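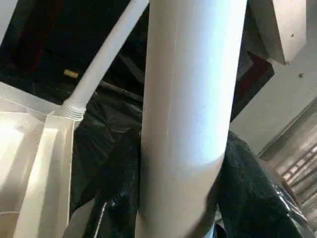
Un tubo blanco y, detrás, otro más fino.

Inicio | La compañía | Clases | Funciones | Preguntas | Contacto

Preguntas que me hacéis siempre

Soy Sunita Kasprzak, bailo desde los seis años y coreografío desde que una lesión de rodilla me obligó a sentarme a mirar. Llevo Staltoneo con Petro Kobzar, que compone casi toda la música. He juntado las dudas que más llegan al correo (¡contesto yo, así que paciencia!).

¿Tengo que saber bailar para ir al taller abierto?
No. Al taller viene gente que ha hecho ballet diez años y gente que solo ha bailado en bodas. Lo que sí te pido es que llegues puntual, porque el calentamiento lo hacemos todos juntos y me fastidia mucho parar a la mitad.

¿Y para entrar en el grupo estable?
Ahí sí hay audición, en mayo. Preparas un minuto tuyo, con música o sin ella, y luego aprendes una frase corta con Siu-fong Wan. Ella enseña rapidísimo, os aviso, pero lo que miramos es cómo te recolocas cuando te pierdes. Yo en mi primera audición acabé mirando a la pared contraria y me cogieron igual.

¿De qué va «Pukow»?
Uf. De mi abuela, de una cocina muy pequeña y de una discusión que duró un verano entero. Son 61 minutos sin descanso, con cinco intérpretes. Hay quien sale diciendo que va de un naufragio y me parece estupendo, no pienso corregir a nadie.

¿Es la misma pieza que vi hace tiempo con el título «Thampi»?
No, aunque comparten el dúo final. «Thampi» era más corta, 30 minutos, y la bailaba Shuk-fan Ng casi entera. Cuando montamos «Pukow» yo no quería perder ese dúo y lo rehicimos a otra velocidad, con Petro cambiando el bajo cada tarde hasta que me harté y le dije que se quedaba como estaba.

¿Puedo llevar niños?
A las funciones, a partir de ocho años. Hay un momento bastante largo a oscuras y con el sonido fuerte, y algún pequeño lo ha pasado mal. Al taller, desde los catorce.

¿Cuánta gente cabe en la sala Brernesari?
100 personas sentadas. No numeramos las butacas, así que si queréis ir juntos venid con tiempo. Abrimos puertas a las 20:30 y empezamos a las 21, y a las 21 quiere decir a las 21. Si llegas tarde te toca esperar al primer cambio de música, y desde el lateral se ve regular.

¿Qué ropa llevo a clase?
Pantalón largo, calcetines y una camiseta que no te importe arrastrar por el suelo. Nada de cremalleras ni pendientes largos, por favor.

¿Vendéis la música?
¡Todavía no! Petro dice que está mezclando. Lleva diciéndolo desde que lo conozco. Si queréis que os avise, mandadme un correo con la palabra «música» en el asunto.

¿Hacéis coreografías para videoclips o para otras compañías?
Sí, y me encanta. Escríbeme contando el tema, las fechas y cuántos bailarines tienes. Para lo más urbano suele ir Kam-wah Peng, que viene de las batallas de calle y tiene un oído para los contratiempos que yo no tendré nunca.

¿Puedo grabar la función con el móvil?
Los saludos, todos los que quieras. Lo demás no, la luz de las pantallas se nota muchísimo desde el escenario.

Contacto: escríbenos desde el formulario | © Staltoneo | Volver arriba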